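Gripper notebook, January, 10:30

Wandwood jaws vs. the Ornska set, day two of the comparison. I love how the V-shaped rubber jaw seats small stuff! Got the marker cube up close by hand to check that its pattern reads cleanly from the gripper camera.
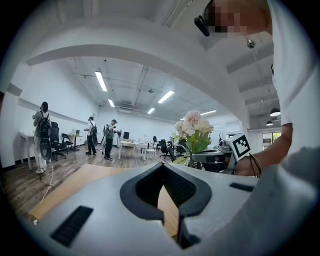
Two-handed runs, vase table

Switched to the pair, backpack on, one cube on each gripper. Did 47 passes with the vase and the book before lunch – 3 dropped tracks, all when I crossed my wrists. Pointed fingers with the black pads are my favorite so far, so much easier to aim than the Ornska ones. 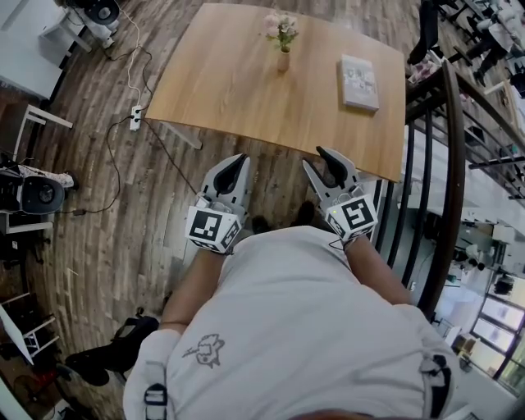
To do

Rerun the crossed-wrist passes with the cubes angled out.
Ask Ballness for softer pads.
Copy over 195 GB of logs before the next session.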